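# The Weather Stone of Gratell

The stone had been right 94 times out of 100, according to the sign, and Arlo Lyons wanted to know who had been keeping score.

"The town," said the woman at the ticket window. Her name tag read Thandeka Mthembu. "It's three dollars."

"Who in the town?"

"It's three dollars either way."

He paid. He had driven 300 miles for the paper, which no longer paid for hotels, and he meant to be home by dark. The stone sat in a shed behind the feed store. It was gray, waist-high and shaped like a bad tooth. When rain was coming, people said, it hummed.

An older man was already in there, on a folding chair, with his hat in his lap.

"Is it humming?" Arlo asked.

"Not for you," said the man.

Arlo wrote that down, with a question mark after it. He had seen a weeping statue in Tililer that turned out to have a gutter behind it, and a horse in Tidonen that could add, provided its owner stood where the horse could see his boots. He put his hand on the stone. It felt like a stone.

"You're Mridha," he said. "You wrote the letter."

"Tharindu. Mridha is what the bank calls me." The man moved his hat to his knee. "I said in the letter you'd be disappointed. Did they print that part?"

"We didn't print any of it."

Outside, the sky was the flat white it had been since morning. A truck went by and the shed walls buzzed, and Arlo looked at the walls, then at the road, and made another note. He underlined it. There was his story, and it had taken less than ten minutes.

"Trucks," he said.

"There was no road when my wife first heard it," said Tharindu. "There was a cow path."

"How long ago was that?"

"She'd know. She was the one for dates."

It was the kind of answer Arlo always got. The people who knew were dead, or in Florida, or had just stepped out. He asked to see the records anyway, and Tharindu took him across the lot to the house, where the records were supposed to be in the bedroom.
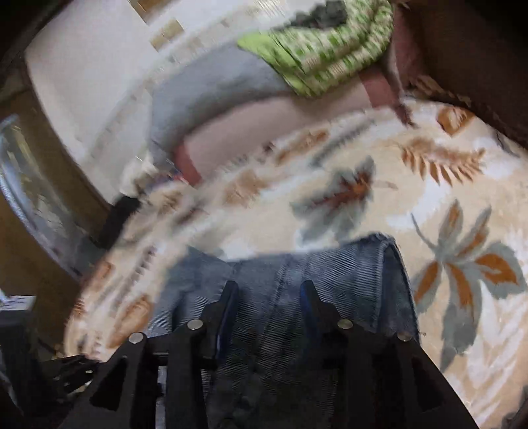
*Blue denim on the leaf-print blanket.*

Tharindu went through the closet while Arlo stood at the door and felt like a man repossessing something. Out came a shoebox, and in the shoebox was a school notebook. Each line had a date and one word, *hummed* or *quiet*, and then a second word in a different pen, *rain* or *dry*. It ran to 782 lines.

"The sign says 100," said Arlo.

"Bok-nam Tak painted the sign. She picked a good hundred."

Arlo sat on the bottom stair and went down the pages with his pencil. He was fair about it. He gave the stone drizzle, and he gave it one January day marked *rain* that must have been sleet. By the fourth page it was running a little worse than a coin. By the tenth it was no better, and he quit.

"It's wrong half the time," he said.

"Yes."

"Does Miss Tak know that?"

"She's seen the book. So has Rokeya Kanagaratnam, and she teaches math." Tharindu took the notebook back and turned to the last page with writing on it. "My wife walked out there before breakfast every one of those days. Then she'd come in and tell me what it said, and I'd tell her it was nonsense."

"So why write to us?"

"I wanted somebody to check. I might have been the one who was wrong."

Arlo couldn't think what to do with that. He thanked the man, got in his car and sat with the key in his hand. The story was still trucks. It would run short, under a picture of the sign.

He got out again and crossed to the shed. Thandeka Mthembu slid up her window.

"Three dollars," she said.

"I was just in there."

"That was for this morning."

He paid her, and asked for a receipt.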